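Dreltura opens hand-held gripper recordings to outside teams

DRELHAM, December – Dreltura has released its first set of recordings of everyday table tasks, made by people working with hand-held grippers. The set holds 297 recordings and is meant for teams training robot arms to handle small household goods.

Each recording is made with a camera fixed to the gripper. The operator works the fingers by hand, and the system learns from what the camera saw and how the fingers moved. One group of tasks uses a brush and dried beans on a white table.

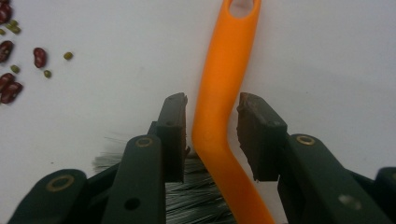 The gripper open at the handle of a brush, with kidney beans and mung beans on the table.

Brush tasks make up 148 of the recordings. Operators were asked to vary where they took hold of the handle and how they came towards it. Failed grips were kept and marked as such.

"A brush is awkward to pick up well," said Anel Maluleke, who leads recording at Dreltura. "We wanted plenty of different holds in there, including the poor ones."

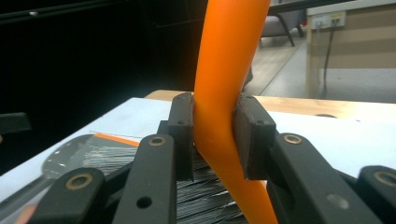
Gripper pads closed on a bright orange rod, with brush bristles on the table behind.

The grippers were assembled by Grematel. Labelling was shared with Şimşekoğlu, whose staff checked the start and end point of every grip.

Teams can ask for access through the Dreltura website. A second set, covering cups and lids, is being recorded now and will use the same file layout.

Press contact: Anel Maluleke, Dreltura press desk, Drelham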